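# Unsealed clay pad under a shed: lime, cement or just compact it?

**plekier_flat** wrote:

Building a 12 m open-sided shed on red clay loam. The floor stays unsealed for at least 2 years, then possibly a slab. Site drains to the south. Local contractor quoted for lime stabilisation to 100 mm. I can hire a plate compactor for much less. Traffic is a ute, a ride-on and foot. Is the lime worth it?

---

**grindden** replied:

Depends on the plasticity of the clay. Lime reacts with clay minerals, so it suits a fat clay and does very little for a sandy one. Do a jar test before you pay anyone. Fill a jar one-third with soil, top up with water, add a pinch of dishwasher powder, shake and leave overnight. If most of the column is sand, lime is the wrong binder.

---

**adus_roadbase** replied:

Disagree on the jar test. It gives particle size and tells you nothing about plasticity. Roll a damp thread between your palms. If it goes down to 3 mm without crumbling, there is enough clay for lime to work on. If it falls apart early, look at cement or a blend.

Also, a plate compactor won't do much below 100 mm in cohesive soil. You want a trench roller with a padfoot drum, or a rammer if the hire yard has nothing else.

---

**grindden** replied:

The thread test is fine but operator-dependent. I would do both. Agreed on the padfoot.

---

**plekier_flat** replied:

Jar was mostly fines. Thread held to 3 mm, then broke. So lime is still on the table. What colour and texture should the surface be before I start? Mine dries pale in patches and powders under the boot.

---

**pitkanen_west** replied:

Colour is a poor guide on iron-rich soils. The render below has a similar look to my yard in August: rust-orange, fine, with darker brown streaks through it and no stones showing. You could not pick a moisture content from that by eye, and you can't on real ground either.
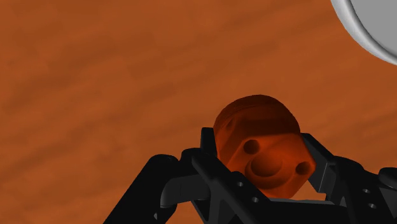

### Order of work, from my own pad

1. Strip topsoil and anything with roots in it.
2. Scarify to the treatment depth and break the clods down.
3. Spread the lime on a still morning. Goggles, gloves and a P2 mask.
4. Mix, add water, mix again.
5. Light roll to seal, then leave it overnight to mellow.
6. Remix, trim to a crossfall of 2 per cent, final compaction.
7. Keep it damp for the first week.

---

**adus_roadbase** replied:

Step 5 is where people on this board go wrong. Overnight is short for a heavy clay. I leave 16 hours as a minimum and go longer if the clods still feel greasy. Hydrated lime, by the way — quicklime is not a job for a first-timer.

---

**pitkanen_west** replied:

Mine was lean enough that overnight did it. On a heavier clay I'd go with your figure.

---

**grindden** replied:

One more vote for doing less. Under a roof, with a ute and a mower, a well-compacted pad with proper crossfall and a cut-off drain on the high side will last until the slab goes in. Water is what wrecks these floors. I would spend the lime money on drainage first.

---

**plekier_flat** replied:

The high side has no drain at all at present, so that goes in before anything else. I'll ask the contractor to requote on lime for the vehicle bay only and compact the rest with a hired padfoot. Will post the levels once the drain is dug.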